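Imprimir | Enviar por e-mail

Arrumar bijuteria sem perder a paciência (nem as contas)

Adiei isto desde março, confesso. Tinha colares numa taça, pulseiras numa lata de bolachas e um emaranhado de correntes que já parecia uma coisa só! Este fim de semana despejei tudo em cima da mesa e deixo-vos o que fui aprendendo pelo caminho.

Primeiro, a mesa. Escolham uma superfície clara e lisa, com boa luz, porque uma conta castanha num tapete escuro é uma conta perdida (a minha amiga Evanthia ainda procura uma desde o Natal). Se a vossa mesa for de madeira escura, um lençol branco bem esticado faz o mesmo serviço.

Depois separo por material antes de pensar em cores ou tamanhos. Correntes de metal para um lado, fios de contas para outro, pendentes soltos à parte. As contas de semente, tipo rudraksha, ficam sempre longe das correntes — são tão rugosas que os elos finos se prendem nos sulcos e depois é uma tarde inteira com um alfinete.
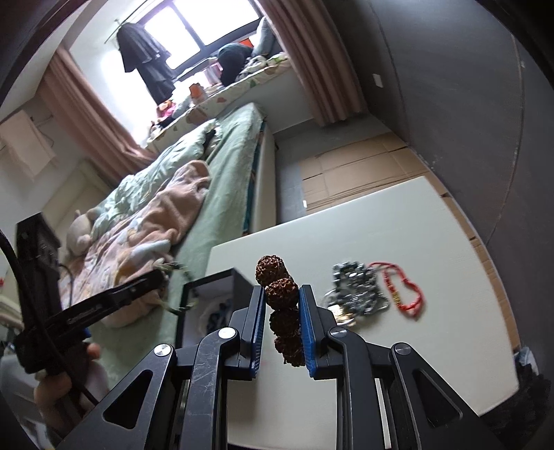

Contas castanhas de um lado, corrente prateada e fio vermelho ainda à espera de vez.

Para desfazer nós nas correntes, nada de puxar! Pouso o monte na mesa, abro os fechos todos e vou alargando o nó do centro para fora com dois alfinetes. Uma gotinha de óleo de bebé ajuda muito, mas limpem bem no fim com um pano macio. Se ao fim de uns minutos não ceder, largo e vou fazer outra coisa, que quando volto corre quase sempre melhor.

As contas de semente limpo-as a seco, com uma escova de dentes velha e macia, a insistir nos sulcos, que é onde o pó se agarra. Molhá-las de cada vez não me parece boa ideia, e o fio também não agradece. Já agora, vejam o estado do fio: se estiver a desfiar, mais vale enfiar tudo de novo antes que rebente no meio da rua (já me aconteceu, à porta dos correios).

Os fios de contas pequeninas guardo fechados e deitados, cada um no seu saquinho de pano. As correntes penduro-as num ganchinho por dentro da porta do armário, uma por gancho. Para os pendentes uso uma caixa de comprimidos, daquelas com divisórias, que custa quase nada.

E aquela pulseira partida que guardam há anos? Aproveitem o fecho e as contas boas. Eu tenho um frasco só para isso e vou lá buscar peças a toda a hora.

Imprimir esta página | Enviar a um amigo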